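Search this site Search Go

Zinar picking planner: bench gallery

Posted July 28, 2026

Zinar is the grasp planner we maintain at Plusitz. It takes a depth view of a cluttered bin, proposes hand poses, and passes the best one to the arm controller. Release 3 came out in March and changed how candidates are scored near walls.

The old scoring penalized any pose with a finger close to the bin side. That kept the hand safe, but objects in the corners were almost never chosen. The new version checks each finger link against the bin model separately, so a pose is dropped only when a link would touch. 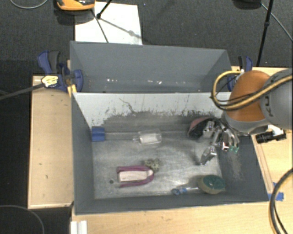
Clear objects are still the weak point. Depth readings go through them or come back with holes, and the planner then sees a gap where a bottle is lying. Szabo, our segmentation module, fills those holes from the color view before any poses are proposed. It adds 34 milliseconds per cycle on our machine.

Small flat items are handled by a second pass with a lower approach angle. The pass runs only if the first one returns no pose above the threshold, which is set in the bin config file.

Logs from the bench runs can be replayed in Wurka, our viewer. Load a run, step to a cycle, and click a candidate to see its score broken out by term. The current set has 296 runs.

Shares 3 | Comments 0

Recent items
Wurka: saving camera views
Bin config file reference
Szabo install notes
Wall clearance settings in release 3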